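Draft night or sealed for the Clivora set?

shinji_o
Our shop got 2 boxes of Clivora in and Kiyoshi wants to draft them. I say sealed. We usually get 14 people and half of them have never drafted anything.

mnyokoyama
Draft! Sealed is just whoever pulls the dragon wins. I'd play a bad draft over a good sealed any night.

shinji_o
You say that every set lol

itziar_s
Gotta disagree with Misaki. Our February draft ran till 11 and the new folks were miserable. Sealed, four rounds, home by ten.

mnyokoyama
That was Brusuritz though, everybody had to read every card twice!! Clivora is way simpler.

itziar_s
Fair, but I'm still voting sealed. I'll miss round one either way, work runs late. 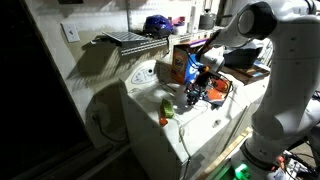 Washer, lid slightly open

shinji_o
OK, sealed this time, draft next month. Bring sleeves.

Contact us | Back to top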